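The Plain Brown Box Has Never Looked Better

I have a soft spot for cardboard. Give me a stack of flat cartons, a roll of paper tape and a free afternoon and I'm happy as anything, so when a friend in Havthorpe told me there was a packing room in Pletdale where they send out glassware, lampshades and the odd walking stick, I was on the next train.

Lallance is a small firm, 2 rooms and a loading door, and it posts 3000 parcels a year for makers who would sooner be at the bench than in a queue. Waltraud Voß has run the packing side for seven years. She met me with a tape gun in one hand and talked nearly without stopping until lunch, and I loved every minute of it.

Her great passion is the long carton. Most of us grab whatever box is nearest and stuff the gaps with newspaper (guilty!), but Waltraud starts with the thing that's going inside and works outwards. A candlestick wants to lie down. So does a rolled print, a set of knitting needles, a bundle of garden canes.

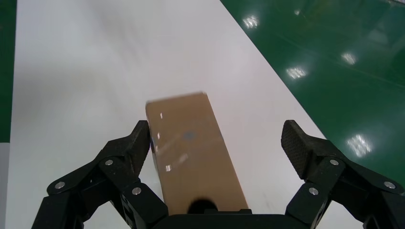

"People think strong means thick," she told me. "I look at the corners first. A good corner will forgive you a lot." She pressed one with her thumb, then handed me a softer one that had already been through the post, and I could feel the difference straight away. It had gone almost like felt.

Plain brown is what she likes best. Printed boxes are lovely on a shelf, she says, but a plain one can go round again with a fresh label and look perfectly respectable. She saves the good ones, sorted by length, in a rack built by Agyeman, the joiners two doors down, and the shortest are barely big enough for a teaspoon.

Then there's the tape. One strip along the seam, pressed from the middle out to both ends, and a second across each end so it makes a letter H. I tried it and got a crease the first time, and a much nicer one on my third go. Shake it gently by your ear before you write the address. If something knocks, open it up again and add more paper.

I came home with four flat cartons under my arm and have since repacked the Christmas decorations, the spare candles and my late aunt's fish knives, which had been rattling about in a biscuit tin since January.

Contact us | © Havthorpe Home Pages 8/29/20 | Back to top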